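3.2 Collection of Demonstrations

Demonstrations were gathered at the Wernesden site by two trained operators working in alternating shifts. Each operator guided the arm by hand through a complete attempt, from the first approach to the final release, while the wrist camera and the joint positions were recorded together. An attempt was kept whether or not the object reached its target, and the outcome was entered by the operator directly after release. The full set, which we call Jikia, holds 2382 attempts.

The work area was left plain on purpose. Earlier trials with the Tuna set had shown that a policy could learn to find its way by background clutter and would then fail when the clutter was moved. For Jikia we therefore favored pale walls and pale work surfaces, and we varied the starting pose of the arm instead. The operator drew one of 14 starting poses before each attempt. Several of these tilt the wrist strongly, so that the line between surface and wall crosses the view at a slant. Others bring the camera low over the surface, where little beyond the fingers and the surface itself can be used to judge distance.

Views with few features are a known source of difficulty. Small marks on a pale surface may be the only fixed points available from one moment to the next, and they are easily lost when the images are reduced in size for training. We kept the recordings at full size for this reason and carried out all reduction at load time. Figure 4 gives two views from the wrist camera.

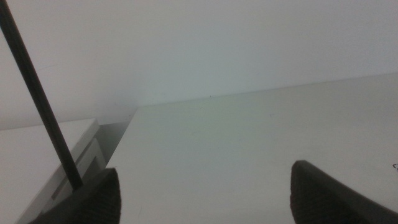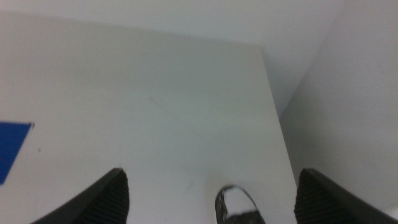 Figure 4. Wrist camera views recorded during collection. In both, the gripper fingers are apart and pale surfaces take up much of the view.

After each shift, the recordings were reviewed by a second person who had not taken part in that shift. Chaimae Lamrani prepared the review guide, and Zyanya Magaña settled the cases in which the reviewer and the operator disagreed about the outcome. Reviewers marked three moments in every attempt: the start of the approach, the closing of the fingers, and the release. Attempts in which the fingers never closed were given a separate label and were kept in the set, as they supply examples of the arm moving over the surface without contact.

A total of 354 attempts were set aside for testing before any training took place. The split was made by shift, so that no shift contributed to both parts. We considered a random split by attempt but found that neighboring attempts shared the same lighting and nearly the same surface, and scores obtained in that way were too high to be useful.

Two limits should be noted. The operators were both right-handed and tended to approach from the same side, which leaves approaches from the left thinly covered. In addition, up to seven attempts per shift were repeated at once when the recorder reported lost data, and these repeats resemble one another more closely than the rest. They carry a flag in the released files. The Esquivel baseline described in Section 4 was trained both with and without them.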